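Course Home | Syllabus | Handouts | Lab Schedule | Readings | Contact

Food Presentation and Table Service
Handout 6: Serving Whole Crayfish
Notes prepared by Ngan-ling Chou, with corrections from Kadir Kaplan

1. Scope

Handout 5 dealt with shucked and portioned shellfish. Whole crayfish are treated separately. They are irregular in outline, and the diner must handle them at the table. Purchasing and cooking times are covered in the May lectures and are not repeated.

2. Choice of vessel

A deep bowl with a raised rim is preferred for small portions. The wall holds the legs and claws inside the vessel and retains any liquid. Flat plates allow the body to slide when the plate is carried. White is the standard color for the practical assessment; red shell reads clearly against it and surface faults are easy to find.

Bowl size is fixed by the spread of the claws, measured from tip to tip, and weight is a secondary consideration. A portion for one in this course is 2 crayfish or 300 grams, whichever is the greater. For shared service, use the Rondden tables in the appendix to Handout 5.

3. Arrangement

Place the first crayfish with its back up and let the legs settle before adding the second. Bodies may touch. Claws should not be locked together, as a diner lifting one will then drag the other over the rim. Some white should remain visible at the bottom of the bowl.
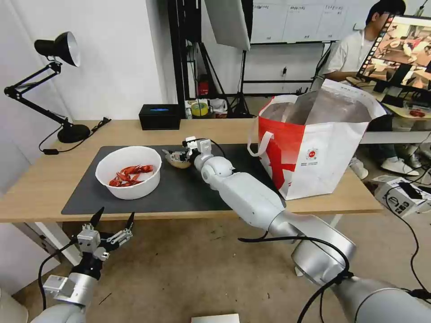

Garnish is kept off the shell. Lemon, herbs and dipping sauce go in a side dish, placed on the side of the diner's free hand. Students who trained under the older Gaber scheme will have been taught to put lemon beneath the body — this loses marks in the current assessment.

4. Surface and surroundings

A dark mat under a white vessel limits glare and marks the working area. Set the mat parallel to the table edge, then place the bowl. Do not slide a filled bowl across a mat; lift it and set it down again.

Lamps with a directional shade are placed to one side and aimed across the bowl. Light from directly overhead flattens the shell and hides the joints. Bulbs in the teaching room are rated at 3000 K. Check color against this setting only, as cooler light makes cooked shell look dull. Power cords are routed along the side where no one is serving.

Packaging stays within reach during setup but off the place setting. An open paper bag is acceptable for dry items. Shell waste goes in a separate lidded container.

5. Preparation for the practical

Read Worner, chapter on hand-eaten dishes, before the session. Siu-ming Yen will check vessels at the door. Bring one deep bowl, one side dish and a dark mat. Questions on marking go to Ho-yin Hsieh.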